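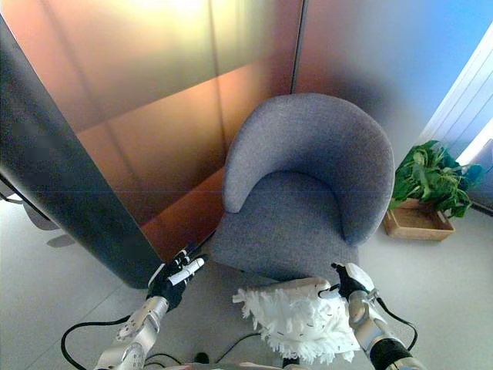
We left the house at a quarter to six, which my daughter considers a form of cruelty, and were on the highway before the sun had made up its mind. The open day at the Ornance Swim Center didn't start until nine, but it's a long drive, and I'm the kind of mother who would sooner sit in a parking lot for forty minutes than walk in late with wet hair and apologies. (The wet hair is a habit. We swim so much in this family that I think of it as our natural state.)

A little background, for those of you who are new to our team newsletter. My younger one is thirteen and has been with our club since she was eight. We're a small outfit, one six-lane pool shared with water aerobics and the over-sixties, and every year a few of our kids start asking about the bigger programs. Ornance comes up a lot. It has a fifty-meter pool, it has a diving well, and it runs a day each fall when families can come and look at everything and ask whatever they like. Several parents asked me to take notes, so I took notes, and now you all have to read them.

## The morning

Check-in was quick and friendly. Each family got a sticker with a color on it, and ours was green, so we went off with the green group behind Ratih Krishnan, the age-group coach. I liked her right away. She walks fast and talks over her shoulder, and she asked the kids their best strokes and then remembered the answers two hours later, which I couldn't have done with a gun to my head. There were 27 swimmers in our group, plus parents, plus a baby in a sling who slept through a starting horn.

We saw the weight room first, then the locker rooms, and then we came through a set of double doors and there was the pool. I've been around pools for a good part of my life and I still got a lump in my throat. It was so long! My daughter said "oh" in a very small voice. When you've only ever raced short course, the far wall of a long course pool looks like it belongs to another county.

The kids got in for an hour of drills while we sat up in the bleachers. It was mostly underwater kicking and breakouts, with a lot of stopping and talking. I'd worried that it might be a show, everybody timed and ranked before lunch, and I had given a little speech in the car about how she shouldn't mind if the others were faster. I needn't have bothered. There wasn't a stopwatch in sight from where I was, and the loudest cheer of the morning went to a boy who finally got his backstroke start right after slipping on the wall over and over. His father was sitting next to me and had to go for a walk.

## What they said about training

After the swim the kids went off for bagels and the parents had a talk with Uchenna Chukwu, who runs the whole program. He was plain about the commitment, and I'm going to be plain about it too, as this is what most of you asked me to find out.

- Her age group trains 5 times a week, and one of those is Saturday at a truly dreadful hour.
- Dryland is included and is done on deck before practice, so there's no extra trip.
- They don't ask swimmers to drop other sports before high school. He said this twice.
- Tryouts are in February, with a second date if there's snow.
- Fees are $342 a month in the season. Meet entries are separate, and so are suits.

Somebody asked about burnout, and I thought he gave a good answer. He told us he quit swimming at sixteen and didn't go near a pool for years, and that it shaped how he coaches. The families who last, he said, are generally the ones who talk about something else on the ride home. I looked at my shoes. Our rides home have been, at times, a full race analysis with questions from the back seat.

There was also a table from Zurkon, the suit people, where you could try on racing suits over your own. My advice is to skip it unless you have a great deal of patience. It took two of us to get her into one, and getting her out again is between us and the locker room wall.

## Lunch, and the drive back

Lunch was chili and cornbread from the parents' group, very good, and they wouldn't take money for it. I ended up beside a mother from the Lumbantobing club, who turned out to have the same drive as ours in the opposite direction. Her son moved up last year. She said the first two months were rough, all laundry and crying – some of it his – and then one day he had friends and it was fine. I found that more useful than the brochure.

Then there was a relay, parents included, in the warm-up pool. I swam the third leg. We'll leave it there.

On the way home we stopped in Bukoreo for milkshakes, and I tried very hard to talk about something else. We covered the dog, her science project, and whether her sister should be allowed to paint her bedroom black. It was nearly dark and we were almost at our exit when she said, without any help from me, that she'd like to stay with our team one more year and then maybe try. She wants to do the spring relays with her friends first.

So that's where we are. I have the printed schedule and the fee sheet in my swim bag, and I'll bring them to practice on Monday for anyone who'd like a copy.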